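Print this item | E-mail this item

Water and toilets: Nollasura residents still waiting for an answer

Households in the Nollasura section of Grerkidham have been told that the district council will not discuss their petition on water and toilets until its November meeting. The petition carries 1292 signatures and was handed in at the council's front desk in August.

It asks for three things: working standpipes on every lane, a fixed day for emptying the chemical toilets, and a written date for the sewer line that was promised when the section was first laid out. Residents say they have heard all of this agreed to before, at public meetings, but have never been given it on paper.
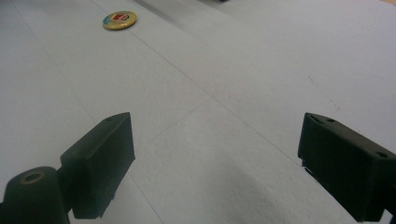
The council's housing office says 104 toilets are in service in Nollasura. Residents do not dispute that number, but say many of them stay locked because the contractor stopped coming to the upper lanes when the road washed out. Families up there walk down to the taxi stop to use the ones that are open. Parents say they do not let children go after dark.

Water is the older complaint. The pressure drops by 6 a.m. and on the higher ground the taps are dry until late morning. People who work early shifts fill buckets the night before. In July the supply was off for 24 hours with no notice, and the water truck that was sent stopped on the main road and did not come up.
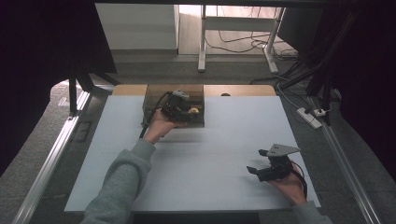 The Gashaw Street Residents' Forum, which collected most of the signatures, met council staff after the petition went in. According to the forum's minutes, staff said the sewer line depends on a land transfer that is still not registered. They offered to repair 2 standpipes near the clinic in the meantime. The forum accepted the repairs but said they should not be counted as a reply to the petition.

One of the standpipes has since been fixed. The other has a new tap but no drain, and the water runs across the path to the creche.

Instead, the advice group that helps the forum with its letters, has now written to the province asking who holds the land. It expects a reply before the November meeting - the last letter took nine weeks. A copy can be read at the Instead office on Gashaw Street, next to the hardware store.
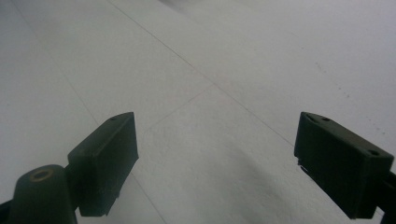
What happens next

The forum will hold an open meeting at the Nollasura hall at 6 p.m. on the evening before the council sits. Lane representatives are asked to bring a list of toilets that are locked or broken, with the number painted on the door. Anyone who signed the petition may also sit in the public gallery at the council meeting. Transport has not been arranged yet.

Comments

upperlane: The truck came up once, in the winter, and left with half the tank still full because the driver said his shift was over. Please put that in the letter.

M.T.: Is the list only for toilets or can we report taps too? Ours has been leaking since Easter.

Forum desk: Taps too. Write the lane and the nearest house number.

grerk_resident: We had the same story about the land transfer in our section. Ask them for the file number.

Grerkidham Community Newsletter | Contact the editor | Copyright Grerkidham Community Newsletter | Back to top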